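Robot Cell Practice, Unit 4
Handout: Checking the wrist view before a run
Instructor: Myrtle Obi

These rules apply to every supervised run in the Skirngate lab. Read them before you sign up for cell time.

1. Before the run
Stop the arm and lock out the cell before you reach in. Wipe the lens with the dry cloth from the drawer, never with a sleeve. Close the gate, release the lockout and open the wrist view on the bench monitor.

2. Judging the view
You should be able to name what is in front of the gripper. If you can't, the view fails - do not adjust the threshold to get past the check.

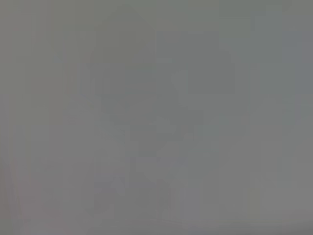

A gray view with soft patches and no clear edges is a fail. Write "no usable view" in the log with the run number. Do not guess at the cause.

3. After a failed view
Hold the run. Ask Ksawery Urbańczyk or the bench lead to look at the monitor with you. A second person must agree before the cell is released.

4. Records
Keep failed views in the same folder as good ones. Run 171 is the model entry for layout. Logs are kept for 38 days, then moved to the Nolent archive.

Reading for next time: Plondum cell manual, page 66.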